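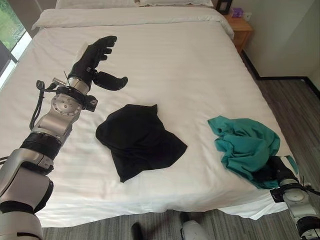 Elaine Honorato wrote back that the red-light rule ought to come first on the list, before anyone so much as lifts a dust cap, and she's quite right, so up it goes!

Star night checklist, Moura field, with comments

1. Red lights only past the gate. Phones dimmed too, please (yes, even for the map).
OK.

2. Solar filters off the telescopes and back in the locked box before dark.
OK, though one lid is getting loose and I'd like it taped by Friday.

3. Tripod legs spread and locked, all 7 mounts.
The Wikance mount slips a little with the 600 mm tube on it. Leave it in the shed until Boltham sends the new clamp.

4. Power cords taped down along the whole 90 feet of path.
Needs redoing near the steps, where the damp has got under the tape.

5. Green laser pointer with the session leader and no one else.
OK. 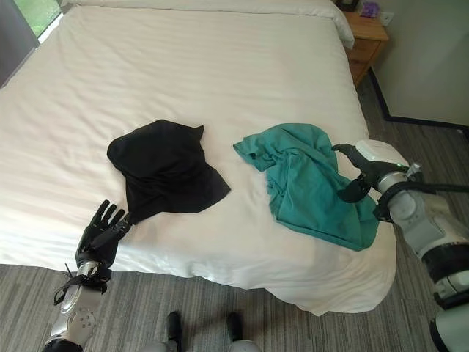
Bed with black and teal garments

6. Warm layers. It gets colder out there than people expect, even in October, and a shivering visitor doesn't see much of Saturn.
Reminder sent to all 162 on the mailing list.

Print this page | E-mail this page
Last updated: October

Related items
Reltenthorpe meteor watch: where to park
Cleaning an eyepiece without scratching it
Borrowing a telescope from Moura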